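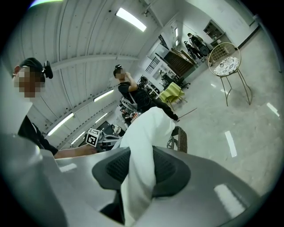
3. Shared laundry rooms and the handling of household textiles

3.1 Setting and recruitment

The study was carried out in two apartment buildings in Ollby, known locally as Tramska and Tratska after the streets on which they stand. Both were built as rental housing and passed to the same owner, the Martinelli housing company, before the period covered in this paper. Each building has one laundry room on the ground floor, open to residents from early morning until 10 p.m. Tramska uses a paper booking sheet posted on the door. Tratska has no booking system, and residents take whichever machine is free.

Households were invited by letter in November. Of those that replied, 14 met the conditions for taking part: they used the shared room as their main place for washing, and they had lived in the building long enough to have gone through at least one winter there. Interviews were held in the home of the participant, usually at the kitchen table, and were conducted by Tahira Naqvi. Naveed Rizvi kept the field notes in the laundry rooms and coded the washing diaries.

3.2 Sorting before washing

Earlier work on domestic laundry has tended to treat sorting as a matter of color and fiber. Our participants described something broader. Clothes were sorted by color in most homes, but cloths, towels and bedding were sorted by where in the home they had been used. A cloth from the kitchen was kept apart from a cloth used in the bathroom even when both were white, made of the same cotton and washed at the same temperature. One participant in Tramska explained that she could no longer tell the two kinds apart once they were dry and had therefore begun to fold them differently – kitchen cloths in thirds, bathroom cloths in half.

White cloths (Figure 4) were the items most often discussed without prompting. They were described as cheap, easy to replace and hard to throw away. Several participants kept old ones well past the point where they would hand them to a guest, moving them from the table to the sink and finally to the floor. We refer to this movement as downgrading. It was seldom planned. A stain that did not come out in the wash was the usual cause, and the decision was made at the moment of folding.

Figure 4. White cloth of the general type discussed in this section.

3.3 Effects of the booking system

The presence or absence of a booking sheet shaped how textiles were grouped. In Tramska, where a booking gave access to the machines for a fixed period, residents saved their washing and ran full loads one after another. Small cloths were added to whatever load had room. In Tratska, loads were smaller and more frequent, and five households reported washing cloths alone. They gave different accounts of this practice. Two spoke of hygiene, while the others said that a short wash could be fitted in before work, when the room was quiet.

Drying followed the same division. Residents of Tramska made heavy use of the drying cabinet, as it was included in the booking. Residents of Tratska carried wet laundry upstairs and hung it on racks, over doors and, in summer, on the balcony. Complaints about stiff towels came only from Tratska.

3.4 Limits of the material

The washing diaries were kept for six weeks and rely on what participants chose to write down. Entries became shorter toward the end of the period, and items washed by hand are probably underreported throughout. The two buildings also differ in ways other than booking – Tratska has larger apartments and more families with young children – and the comparison should be read with this in mind. Section 4 takes up the question of storage, where the differences between the buildings were smaller.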